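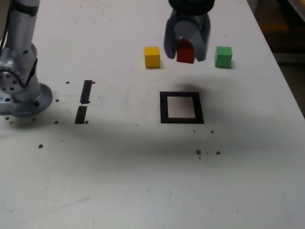
December 16, 2025

Stonden starter kit, on loan, bench notes. Second proper session with it and I'm enjoying myself far too much, so I'm writing this up while it's fresh. Sigrun Bakke is reading these as well (hello Sigrun) and wants to know by the end of the loan whether we should buy one for the teaching bench or stick with what we have.

For anyone picking this up cold: the kit is the arm controller, the Ceren software on a memory stick, a bag of coloured cubes, and a booklet of set tasks. You bring your own arm and gripper. The booklet does list ours, hurrah, and the settings file for it loaded first time. I had put aside the whole morning for that and was finished before my tea was.

Task in hand is the booklet's stacking job. Three cubes start in a row, red in the middle, yellow and green either side. Red goes down inside the taped square, yellow goes on red, green goes on top of yellow. It's a lovely first task. The red one only has to land somewhere in the square, so there's plenty of slack, and then each cube after that asks for a bit more care than the last.

How you teach it: you take the arm through the moves with the hand controller, save the run, and Ceren works from the saved runs afterwards. The booklet asks for 100 runs. I have 19 so far. Four of those I'd throw away, mostly my own fault for dithering over the square and then rushing the let-go.

Things I like:

The controller. It's light, and there's a slow button under the thumb that cuts the speed right down for the last bit of a move. I didn't use it at all to begin with (pride) and now I use it on every cube.

Saving and binning runs. One press either way, and you can add a short note to each. Whoever wrote this part has clearly sat at a bench and done it for hours.

Playback! You can scrub through any saved run with the joint angles plotted underneath. I found a wobble in my wrist moves that I'd never have spotted by eye.

Things I don't like so much:

The booklet's drawing of the table layout has no measurements on it. I put the tape down by guesswork and have now drawn round it on a sheet of card, kept in the drawer with the spare tape, so we can lay it out again in April if the kit comes back.

Gripper force is set as a bare number with no units. It arrived at 4, and I've put it up to 9. The cubes had a tendency to turn in the fingers at the lower setting. Need to ask Zatus (they're the ones handling the loan) what the number means.

If you pull the controller cable out, Ceren freezes and has to be closed and opened again. The saved runs were all still there afterwards, so no great harm, but I wouldn't want a class of first years on it until that's mended.

A note on the yellow cube. My habit is to come in a touch too far back and let go early, and then green has less to sit on. On the good runs I come straight down over red, pause, lower on the slow button, open the fingers, and go straight up before moving sideways. Going sideways too soon is how I lost two of the bad ones.

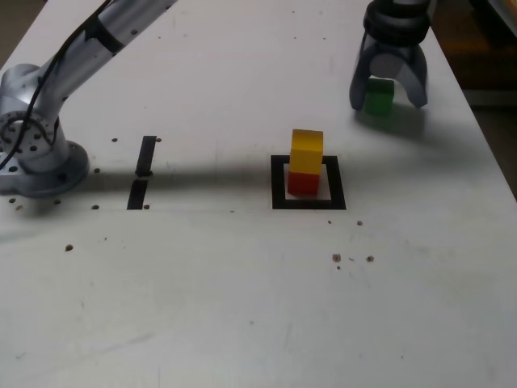 Can Ceren learn from runs recorded by more than one person?

It can, and the booklet encourages it, as long as everybody follows the same order of cubes and starts from the same layout.

So I'd like Roy to do a batch. He's steadier than I am and left-handed, which might give us some different approaches to the square. Sigrun, if you fancy a go as well, the login is on the card in the lid of the kit box. Please write your initials in the run note so we can sort them later.

Compared with our own scripts: we've always typed in positions by hand, and for a job like this that's nearly as quick to set up, if every cube starts exactly where it should. I want to see what happens once I shift the row a little. That's what would sell me on it, and I can't test it until there are enough runs saved.

To do:
- email Zatus about the force number and the cable freeze
- bin the four bad runs
- more runs, in short sittings, my thumb gets tired
- wipe the table down before the next lot
- find out what the yearly licence costs once the loan is over, the leaflet only gives the price of the box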